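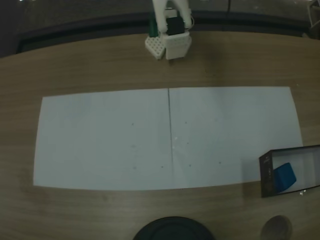 Student Robotics Deserves a Place in the School Day

The robotics program at Toltdale has now completed its second year, and the time has come to decide what kind of program it should be. At present it is an activity for those who can stay late. In my view it should become a course, open to any student and taught for credit.

The case rests on the work itself. In October, students in the Gellero project were asked to have a gripper pick up one block and place it in a box. Most expected to finish in a week. The task took 6 weeks, and much of that time went to measurement, careful notes and repeated correction of small errors. These are habits that the school already tries to teach in its science and mathematics classes, often with less success.

Critics of the proposal point to the cost. The program spent $663 on parts and supplies last year, a modest amount beside the budget of most elective courses. The greater expense is teaching time, and the school should be prepared to pay for it. 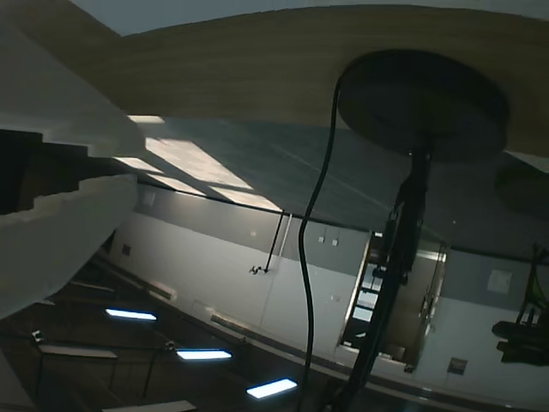

A second objection is that competition already gives students reason enough to take part. The annual meet at Radberg is a worthy event, and our students should continue to attend. A competition, however, rewards the team that arrives with the most experience. A course can begin with students who have none.

Access is the more serious concern. Of the 70 students who asked to join last fall, many withdrew when they learned that meetings ended after the last bus had left. A program held during the school day would have kept them.

The school board should add the course to next year's schedule.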